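新刊终于进印厂了，先说一声

24/4/24 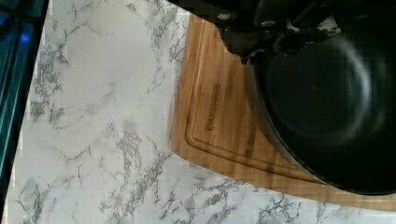 台面上的灰色纹路，左边那一块最密。

好，先把要紧的说了：《Skovlow》第三册的文件昨天半夜传给印厂了。134页，黑白，封面双色。传完我坐在地上吃了一碗泡面，然后又爬起来检查了一遍第53页的对白框，因为我总觉得那里有个字打错了。没有错。错的是第50页。已经重传了，印厂那边的人很客气，只回了一个"收到"，我估计心里在骂我。

这本拖了多久我都不太敢算。去年九月的展上我跟好几个人说"年底一定出"，后来就是你们看到的样子，博客也荒了，私信也没回。不好意思。真的不好意思。中间换过一次结尾，重画了整个第二章的后半，还有一阵子手腕疼，只能每天画两格，画完就去躺着。

讲讲这本到底是什么，因为有人是从第二册跳进来的，也有人根本没看过。

Skovlow是一座泡在水里的镇子，前两册讲的是水怎么来的，第三册讲水退了之后。人回来了，发现门牌全都对不上。主角还是那个修钟的，但这次她戏份少，前三十页几乎没出场，先道个歉，喜欢她的朋友请忍一忍。多出来的篇幅给了渡船上的那对兄弟。我本来只想给他们六页的，画着画着就收不住了，弟弟那段在船底找东西的戏，光草稿就画了四遍，最后用的是第一遍。唉。

第二章重画的事再多说两句，有人问过。原来的版本是一路对白推过去的，两个人站在桥上讲了十一页，讲完了读者什么都懂了，可是没意思，我自己翻的时候都会跳过去。后来把对白砍掉一大半，换成他们去拆一间旧仓库，一边拆一边不怎么说话。信息少了，有两个伏笔可能会有人看不出来，没关系，看不出来也不影响后面。砍掉的那十一页我留着，以后也许放进小册子里，也许不放。

技术上的东西，给同样在做自印的朋友：

这次线稿全是纸上画的，扫描600，灰阶网点是后加的。上一册网点糊得一塌糊涂，我当时怪印厂，后来自己打样才发现是我导出的时候缩放了一次。不要缩放！做完就别再动尺寸了。出血我留了三毫米，内侧多让了一点，这本厚，胶装的话中间会吃进去不少，跨页的脸千万别放正中间。我在第二册里把一个人的鼻子整个吃没了，到现在还有人截图给我看。

纸换了。之前用的那款停产，试了三种，最后选了Dobre，偏黄，摸起来有点毛，黑的地方不会反光。缺点是重，寄起来肉痛。封面纸没换。双色的那个绿调了很久，屏幕上看是一个样子，打样出来像发霉，加了点蓝才好些。现在这个绿我挺喜欢的，希望大货也是这个绿。

字体也换了，手写的那套我扫进去重新描过一遍，"的"字有三个版本轮着用，免得一页里面长得一模一样。应该没人会注意到，我就是想说一下。拟声词还是直接画在原稿上，所以将来要是出别的语言会很麻烦，将来再说吧。

价钱和哪里买：

Berkesau书店会有现货，他们一直很照顾我们这种小本子，前两册也会一起补一点。网店等我拿到书再开，不做预售了，上次预售把我搞得半夜做噩梦，梦见地址全部错位一行。到货大概还要几个星期，到了我会在这里写，别的平台可能会晚一点点。第一册库存不多了，卖完之后要不要再版还没想好，旧稿有些地方现在看真的很想钻地缝，再版的话我一定会忍不住改，一改又是半年。

签绘：现场签，网店不签。不是摆架子，是上次答应了结果画到手抽筋，书还晚寄了。现场的话，点角色可以，点船不行，船太难画了。

Hokevon那边的漫画市集我报名了，还没收到摊位通知。如果抽中的话就是新刊首发，抽不中就在Berkesau放，没有别的安排。去年在Hokevon我带了两大箱书，回来的时候剩一箱半，外加别人的本子一整包，等于没减重。今年争取只带一箱。争取。

对了，算帐。我把三册的原稿页数加废稿加起来翻了一遍，2,724张。包括草稿、分镜、画坏的、画到一半不想画的。堆在柜子里，柜门关不上了，现在用一把椅子顶着。想挑一些出来做一本很薄的废稿集，骑马钉那种，不一定卖，可能买三册的就送。还在想。你们要是觉得没意思可以直接讲，我不会难过（会难过一下下）。

最近在看的东西也写几句，不然这篇全是广告。

重看了一堆老的短篇集，旧书摊买的，书脊都散了，要一页一页捏着翻。那时候的人八页就能讲完一件事，开头两格，人物就站稳了，我现在要八页才能让一个人走到门口。很受打击，也很想画短的。所以下一个可能不是第四册，先做一本短篇，三四个故事，互相没有关系，其中一个已经有分镜了，讲一个人去退一张退不掉的船票。好吧又是船。我知道我刚才说过船难画。

第四册会有，大纲在，结尾也在，这次结尾不改了。但是请不要问我什么时侯，我一说时间就会出事，去年九月就是教训。

还有什么。哦，之前留言问用什么笔的那位：G笔尖加很普通的墨，背景用0.1的针管，树和水用一支快秃掉的毛笔。那支毛笔我不敢换，新的画不出那种毛边。修正用白墨水，不用修正液，修正液扫出来边上会有一圈影子。

问能不能来看我画画的那位：不能，太乱了。

先写到这，印厂刚刚又来信了，好像是书脊的厚度要重新算，我去看一下。

最近的文章
· 第二章全部重画，不要劝我
· 手腕休息日记（其实没怎么休息）
· Hokevon市集回来，箱子还没拆
· 试纸三种，附一堆抱怨
· 《Skovlow》第二册勘误，包括那个鼻子
· 旧书摊收获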